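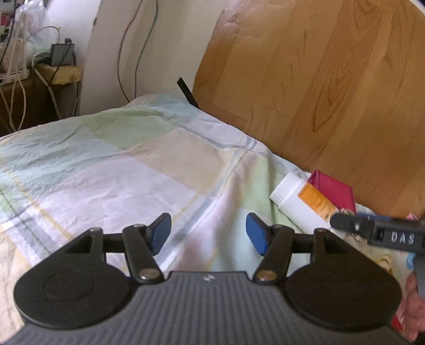 Wie viele Durchgänge braucht man für eine einzige Aufgabe?
Das hängt davon ab, wie stark sich die Durchgänge unterscheiden. Für ein einfaches Greifen und Ablegen nehme ich 100 Stück pro Umgebung auf und verteile sie auf mehrere Startpositionen. Hundertmal dieselbe Bewegung vom selben Punkt aus bringt dem Modell wenig.

Die Frage kam in den letzten Wochen mehrfach per Mail, deshalb steht sie diesmal gleich oben. Der Rest des Eintrags ist ein Zwischenstand.

Ich sammle seit Dezember Beispiele mit dem Handgreifer für das Projekt Sandu. Angefangen habe ich am Küchentisch, dann kam das Regal im Flur dazu, seit Kurzem auch das Schlafzimmer. Auf dem Tisch liegt alles auf einer harten, ebenen Fläche, und man gewöhnt sich an, immer aus derselben Höhe zuzugreifen. Auf einer Bettdecke geht das nicht. Eine Flasche sinkt ein, sie rollt in eine Falte, und wenn man mit den Backen zu tief kommt, hat man Stoff mit im Griff.

Die ersten Aufnahmen auf dem Bett habe ich fast alle gelöscht. Ich hatte vor jedem Durchgang die Decke glattgezogen, aus reiner Gewohnheit. Vilja Karppinen hat sich einen Satz davon angesehen und gefragt, bei wem zu Hause das Bett so aussieht. Seitdem bleibt die Decke, wie sie ist, und nach jedem Block ziehe ich sie einmal irgendwo hoch, damit die Falten anders liegen.

Mein Ablauf sieht im Moment so aus: Gegenstand hinlegen, Greifer in die Ausgangshaltung, Backen ganz auf, kurz stillhalten, Aufnahme starten. Dann hinfahren, zugreifen, anheben, ablegen, Backen auf, wieder stillhalten, Aufnahme beenden. Das Stillhalten am Anfang und am Ende habe ich lange weggelassen und musste die Schnitte später von Hand setzen. Das hat mich zwei Abende gekostet.

Ein Block hat bei mir 13 Durchgänge. Danach wechsle ich die Lage des Gegenstands, also quer, längs, mit der Kappe zu mir oder von mir weg. Nach vier Blöcken mache ich Pause, weil das Handgelenk müde wird und man das in den Bahnen sieht. Sie werden am Ende kürzer und eckiger. Jae-in Hyun legt die Kurven beim Prüfen übereinander und hat mir einmal ziemlich genau sagen können, ab welchem Durchgang ich keine Lust mehr hatte.

Fehlgriffe behalte ich inzwischen, wenn sie sauber zu Ende geführt sind. Wenn mir also etwas aus den Backen rutscht und ich noch einmal ansetze, bleibt das drin und bekommt eine eigene Kennzeichnung. Weggeworfen wird nur, was abgebrochen ist oder bei dem ich mit der freien Hand nachgeholfen habe. Von den letzten beiden Sammeltagen sind so fast 30 Durchgänge herausgefallen, die meisten wegen der Hand.

Aufräumen im Hintergrund habe ich auch aufgegeben. Am Anfang hatte ich jedes Kabel versteckt und alles Herumliegende in eine Kiste geworfen. Das erste Modell lief dann am Küchentisch ordentlich und im Flur gar nicht. Ob das nur am Hintergrund lag, weiß ich nicht, das Licht war dort auch schlechter. Jetzt räume ich höchstens weg, woran ich mit dem Arm hängen bleibe.

Beim Benennen der Dateien bin ich weiterhin unzufrieden. Raum, Gegenstand und Block stehen im Ordnernamen, die Lage des Gegenstands schreibe ich in eine Textdatei daneben. Die vergesse ich gern. Jae-in möchte, dass ich die Lage vor jeder Aufnahme laut ansage, aber dafür müsste der Ton mitlaufen, und das will ich in der Wohnung nicht.

Als Nächstes kommen weiche Sachen dran, Socken und Waschlappen zuerst. Dafür muss ich mir noch überlegen, wann ein Griff als gelungen gilt. Bei einer Flasche ist das klar, bei einer Socke, die an einem Zipfel hängt, eher nicht. Wer dafür eine brauchbare Regel hat, kann sie mir gern in die Kommentare schreiben.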